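I've been running the Undbridge soft gripper kit from Wovex since July, mostly on the kitchen stuff that used to slip out of our old steel fingers. You get the gripper, the wrist camera mount and four spare bellows in the box. Setup took me one coffee and one phone call to Hye-jin Oh at support (thanks again!).

I like it a lot for smooth, curved plastic. The ribbed folds have some give - so I worry less about cracking thin walls. My one gripe is the camera view, because a big item up close fills nearly all of it.

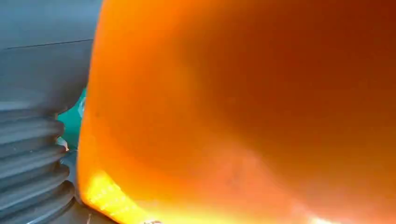

**Grippers & End Effectors**

Kit no. 1467, ships in 8 days. Spare bellows are sold separately too - ask for Dae-han Geum if you want a pack of 100.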